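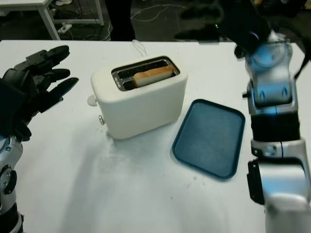

Home | Stories | Back Numbers | Submit | About

The Inheritance

Sunday, October 16, 2022
By the editor of these pages

My aunt left me a bakery in Gilton, along with its debts, its awning and its feud with the bakery across the street.

I had not asked for a bakery. I sold insurance for boats in a county with one lake. But the lawyer slid the keys over the desk as though they were hot, and by the end of September I was standing behind a counter at four in the morning, reading a recipe card that said "flour, the usual amount."

The feud was with Barbieri's. It had been going for 58 years, longer than either building had had indoor plumbing to speak of, and it concerned a raisin loaf. My aunt's side held that the loaf was ours and had been carried across the street in somebody's head. The Barbieri side held that we had been doing it wrong all along and they had put it out of its misery. The town had divided itself accordingly. There were families in Gilton who had never tasted the other loaf, and couples who had married across the line and ate crackers.

On my first morning I sold 4 loaves. One came back.

"It's a little heavy," said the woman, setting it on the counter with both hands.

I asked if she would like another.

"I'd like a bag," she said. "I'm going across the street and I don't want to be seen with it."

I kept on. I wrote to the bank in Hirance, which held the note, and the bank wrote back that I owed it 3000 dollars by the end of the month, and that it had always enjoyed the raisin loaf. It didn't say whose. I have since learned that banks are careful people.

In my second week I found my aunt's ledger under the flour bin. She had kept it in pencil, in a hand like barbed wire. Most of it was what you'd expect: eggs, butter, the man who fixed the oven and the man who fixed what he had fixed. But on the first Friday of every month, going back as far as the pages did, there was a line that read "raisin, 250, B." and no price.

I thought about that over several cups of coffee. Then I put on a clean apron and crossed the street, which took eleven steps and felt like emigrating.

The old woman behind the counter at Barbieri's looked at my apron, then at the ledger.

"You'd better come in the back," she said. "Turn the sign over."

In the back were raisins. There were sacks of them, stacked to the light switch, stamped with the name of a wholesaler called Ultix that would sell only by the half ton. No single bakery in a town the size of Gilton could get through that many. Two could, if they split the order and each told its customers that the other one was run by thieves.

"People bought twice as much," the old woman said. "Nobody wants to lose a feud for lack of toast."
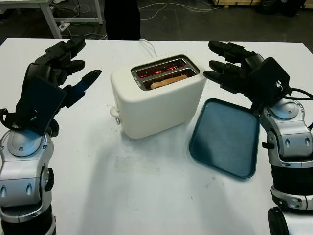
A slice in the toaster, its elements glowing.

"And who did invent the loaf?" I asked.

She took down a tin box and found me a label, brown and curling. It had come off a sack. The recipe was printed on it, with a drawing of a smiling raisin.

We sat a while. She cut two slices from her loaf, then sent me back for one of mine and cut two from that, and she put all four through the toaster in turn and buttered them to the corners. I ate hers. She ate mine, slowly, looking at the wall.

"Well?" I said.

"How much flour are you using?"

"The usual amount."

She sighed and got a pencil.

The loaf improved after that, though not so quickly that anyone would talk. I paid the bank half and it took the rest in installments. On the first Friday of the next month I went over after dark with a hand truck, and on the Saturday, as agreed, she stood out on the sidewalk in front of a good crowd and called me a crook and the niece of a crook.

I called her something back. I'd been practicing it all week in the mirror, and I sold out by nine.

Write to us: the letterbox is on the Contact page | All stories copyright their authors | Back to top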